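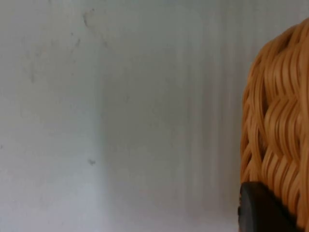
gripper finger, meet basket. wrist cam view from Saturday

Okay, robotics club thread, because a bunch of you asked what we do in there all weekend and "we put things in a basket" was apparently not a satisfying answer.

So! Our club is called Brurko (it was a typo on the sign-up form two years ago and it stuck, please don't ask us to change it now). This semester we're teaching two robot arms to clean up a table. You show the arms how by driving them yourself, over and over, and then a program tries to learn from all the recordings.

The task sounds like something a toddler could do. Pick up the thing, put the thing in the basket. Repeat until table is clear. I signed up thinking we'd be finished by midterms and could move on to the fun stuff. Reader, this IS the fun stuff, and we are still on the basket.

We're doing it for the Barkesach, the student challenge in the spring. Every team gets the same rules and the same scoring sheet, but you choose your own objects as long as they come in different shapes. You also get points for "sensible handling," and I have read that section of the rules maybe 90 times and still couldn't tell you where sensible ends.

My part is the wrist camera. Each recording has a view from up on the arm's wrist plus a view of the whole table, and the wrist one is where you find out how close you really are. From the side you think you've got a nice roomy gap. Then you check the wrist cam and it's a wall of wicker.

Speaking of wicker. I love how it looks and I'd like to fight whoever picked it (it was me, I picked it). The weave has all these ridges, so the finger can catch on one strand and slide right off the next. A plain plastic bin would have been so much easier! But we voted, and the argument that won was that real houses have baskets in them, and I can't even be mad about it.
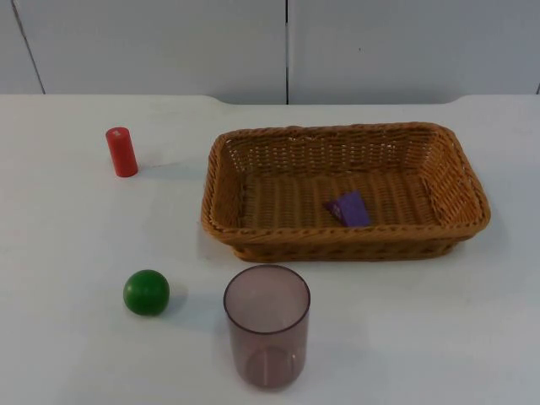

The ball is everybody's nemesis, by the way. If one finger touches it even a tiny bit before the other, off it goes, and then you're chasing it across the table with a robot arm while your whole club yells directions at you. The red cylinder is my favorite by a mile. It stands there. It waits. Good cylinder.

The cup has its own problem, and it's that you can see right through it. Our object finder (we named it Stodel, no good reason) is great with bright colors and then gets to the cup and kind of shrugs. Sometimes it draws a box around the rim only. Once it boxed a shadow on the table and was extremely confident about it.

And soft flat stuff, like the purple thing in the basket, is hard in a totally different way. There's no side to grab. You have to come in low and pinch, and if you come in too low you're just pressing on the table and the arm stops and complains. Getting it back OUT of the basket is worse, there's a rim in your way on every side.

Somebody asked how many tries it takes. As of Saturday night we had 1092 recordings saved, and I'd guess I drove almost 20 of the really ugly ones personally. We keep the ugly ones in a separate folder. I wanted to delete mine but we're supposed to go back through them and write down what went wrong, so there's now a spreadsheet column that says "drove into basket" a lot.

Best tip I've picked up so far, for anyone starting out: go slower at the very end than feels reasonable. I used to swoop in and then slam on the brakes right over the object, and the program learned to do that too. It copied my bad habit perfectly! Very humbling to watch a robot arm hesitate in exactly the place you hesitate.

Second tip – move your stuff around between takes. For our first batch we kept putting everything back in the same spots because it was tidy, and then we shifted the basket over by about a hand's width and the arm calmly tried to drop the cylinder where the basket used to be. We had to redo so much. Now we shuffle after every single run and it's annoying and it helps.

We do our planning in Tijani, which is just our shared doc with a fancy name, and next up on the list is using both arms in the same run. One holds the basket still, the other one loads it. I'm on left arm duty and I've practiced holding a basket still for an entire afternoon, so ask me anything about that.

Also if you're on campus and thinking about joining, please do, you don't need to know how to code. Half of us didn't. Come by on a Saturday, any time after lunch, and someone will put you in front of the controls pretty much right away. You'll be starting with the ball, sorry, house rule

Will post the two-arm stuff once we have a run where the basket stays on the table.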